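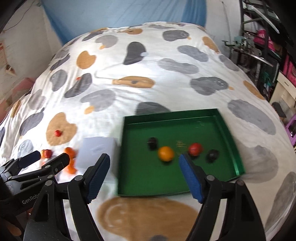

7월, 오후 네 시 조금 넘어서 쓰기 시작

어제 쓰던 페이지에 이어서 쓰려다가 커피를 쏟는 바람에 새 장으로 넘어왔다. 앞장은 말려 놨으니 혹시 누가 보면 억지로 떼지 말아 주세요. 원단 번호는 다행히 읽힌다. 538번. 염색 메모는 반쯤 날아갔는데 파일에도 적어 둔 거라 괜찮다.

오늘은 Geris 이불 무늬 보는 날. 책상에 샘플 조각만 펼쳐 놓고 보면 다들 예쁘다고 하고 끝나서 이번에는 침대에 통째로 깔아 놓고 봤다. 역시 다르다! 조각으로 볼 때는 덩어리 무늬가 큼직해서 좀 부담스럽나 했는데, 이불이 불룩하게 올라오고 주름이 잡히니까 무늬가 중간중간 접혀 들어가면서 훨씬 순해진다. 반대로 흰 바탕은 생각보다 많이 보인다. 도안 파일에서는 흰 데가 좀 비좁아 보였는데 침대 위에서는 오히려 시원하다. 간격은 건드리지 않기로 혼자 결정했다(내일 다들 모이면 다시 물어볼게요).

이번에 제일 궁금했던 건 색이다. 이불만 놓고 보면 눈이 금방 적응해 버려서 회색이 따뜻한지 차가운지도 모르겠고, 그래서 색이 또렷한 작은 물건을 올려서 같이 보기로 했다. 초록 쟁반에 작은 공 담은 것, 방울토마토, 귤. 색표를 대 보는 게 정석이긴 한데 색표는 납작하고 반듯해서 이불 위에 놓으면 거기만 딴 세상 같다. 둥근 물건은 그림자가 같이 생기니까 바탕색이 어떻게 받아 주는지가 보인다. 이 방법은 계속 써먹을 생각.

쟁반부터.
초록이 이렇게 센 색인 줄 몰랐다. 회색 무늬 옆에 두니까 초록만 앞으로 튀어나온다. 쟁반 옆면이 반들반들해서 빛을 받는 것도 한몫하는 듯. 검은 공은 먹색 무늬랑 형제처럼 어울려서 재미가 없었고, 주황 공은 진짜 밝다. 빨간 공보다 먼저 눈에 들어온다. 주황 옆에 있으니 빨강이 얌전해 보이는 게 신기했다. 쟁반 바닥에 금색으로 뭐가 찍혀 있는데 그게 은근히 예뻐서, 상표 라벨에 금색 실을 쓰면 어떨까 하고 잠깐 딴생각을 했다. 단가 보고 바로 접을 것 같지만 일단 적어 둔다.

쟁반이 이불 위에서 살짝 기우는 것도 메모. 속이 도톰한 이불에 납작한 걸 올리면 당연히 그렇겠지. 침대에서 아침 먹는 사진, 카탈로그마다 꼭 하나씩 있는데 찻잔을 올릴 거면 쟁반 밑에 판을 하나 숨겨야겠다. 촬영 준비물 목록에 추가: 얇은 판, 쟁반보다 작은 것. 쟁반도 이왕이면 초록 말고 흰색이나 나무로. 초록은 이불을 보여 줘야 하는데 자기만 보여 준다.

다음은 토마토랑 귤. 냉장고에서 꺼내 왔고 다 보고 나면 내가 먹을 거다. 귤은 7월에 구하기 쉽지 않을 줄 알았는데 길 건너 가게에 있었다. 좀 비쌌다.

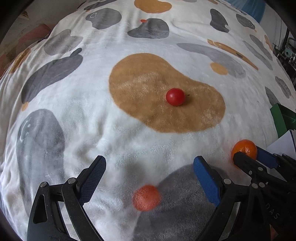 방울토마토는 주황 무늬 위에, 귤은 회색 무늬 쪽에. 겨자색이 과일 옆에서 어떻게 보이는지 비교.

겨자색 얘기를 길게 써야겠다. 도안 단계에서 이 색을 '귤색'이라고 부르는 사람이 있고 '겨자색'이라고 부르는 사람이 있어서 매번 헷갈렸는데, 진짜 귤을 한 이불에 놓고 보니까 결론이 났다. 겨자다! 귤이 훨씬 밝고 맑고, 무늬 쪽은 거기에 갈색을 한 방울 떨어뜨린 느낌. 앞으로 이 노트에서는 겨자주황으로 통일하겠습니다. 귤색이라고 쓰면 염색집에서 정말로 귤색을 만들어 보낸다. 예전에 Dalen 때 한번 당했다. 그때 '모래색'이라고 써 보냈더니 거의 분홍에 가까운 색이 와서, 시접까지 다 박은 걸 뜯느라 이틀을 썼다. 그 모래색 쿠션은 아직도 창고에 있고 나는 가끔 낮잠 잘 때 쓴다.

토마토는 기대 이상. 빨강이랑 겨자주황이면 서로 싸울 줄 알았는데 하나도 안 싸운다. 그림자도 부드럽게 떨어지고. 털이 있는 천이라 그림자 가장자리가 풀어지는 모양이다. 매끈한 면에 같은 색을 찍었으면 훨씬 쨍했을 것 같다. 그래서 면 커버 버전을 만들게 되면 겨자주황은 한 단계 눌러서 찍어 봐야 한다. 아, 그리고 토마토 꼭지가 조그맣게 붙어 있는 게 너무 귀엽다. 꼭지 없는 걸로 고르지 말 것. 소품으로는 꼭지가 절반이다.

회색 쪽. 밝은 회색은 지금 그대로 좋다. 먹색은 아직 잘 모르겠다. 내 눈에는 살짝 푸른데 형광등 밑에서 보면 또 아닌 것 같기도 하고. 귤을 가까이 두면 반대색이라 더 푸르게 느껴지는 걸 수도 있어서 귤 치우고 한 번 더 봐야 한다. 내일 오전에 창가 빛으로 다시 보기. 커튼은 다 걷고, 책상 스탠드는 끄고.

천 얘기도 조금. 무게는 약 282그램짜리로 계속 가는 중이다. 손등으로 쓸어 보면 한쪽 방향은 매끄럽고 반대 방향은 뻣뻣한데, 결을 거슬러 쓸면 무늬 색이 한 톤 어두워진다. 가운데 아래쪽에 주름이 지면 털이 눌려 보이는 것도 여전하다. 이건 Irska 원단 때도 똑같이 적어 놓은 기록이 있길래 찾아봤더니 그때의 나는 "손으로 털면 됨"이라고만 써 놨다. 과거의 나야, 몇 번을 털면 되는지를 써 줘야지. 오늘 해 보니 양 끝을 잡고 크게 세 번이다. 약하게 여러 번 터는 건 별 소용이 없었고 팔만 아팠다.

세탁 시험은 7회까지 끝난 상태. 색 빠지는 건 눈으로는 모르겠고, 겨자주황 가장자리가 아주 조금 번진 것처럼 보이는 데가 한 군데 있다. 번진 건지 털이 누운 건지 확실하지 않아서 실로 표시만 해 뒀다. 파란 실이에요, 떼지 마세요. 여덟 번째 돌리기 전에 그 자리만 가까이서 찍어 둘 것.

과일 올려 보는 김에 하나 더 걱정된 것. 귤즙이 묻으면 어떻게 되나? 본 이불에는 차마 못 하겠어서 잘라 둔 자투리에 귤 한 쪽을 꾹 짜 봤다. 흰 바탕에서는 노르스름하게 티가 나고 겨자주황 위에서는 거의 안 보인다(당연한가). 찬물에 적신 수건으로 두드려 놓고 지금 마르는 중. 결과는 내일 이 밑에 적겠다. 토마토도 해 볼까 하다가 배가 고파서 그냥 먹었다.

Flurnis 매장 쪽에 보낼 색 이름표 초안도 오늘 안에 써야 한다. 지금 생각은 이렇다.
흰 바탕: 우유
밝은 회색: 조약돌
먹색: 보류 (내일 창가에서 보고)
겨자주황: 그냥 겨자?

조약돌은 너무 흔한가 싶기도 하다. 더 좋은 이름 있으면 여백에 써 주세요. 연필로 부탁해요, 지난번에 볼펜으로 쓴 거 뒷장까지 다 비쳤다.

여섯 시 반 추가
자투리 조각 다시 봤는데 아직 축축하다. 선풍기 앞에 옮겨 놓고 간다. 남은 귤은 냉장고 맨 위 칸에 있고 드셔도 됩니다. 초록 쟁반은 선반에 올려 둠.

내일 할 일: 먹색 창가에서 확인, 파란 실 자리 사진, 얇은 판 구하기, 염색집에 '겨자주황'으로 다시 써서 보내기. 색 조각도 꼭 같이 넣을 것.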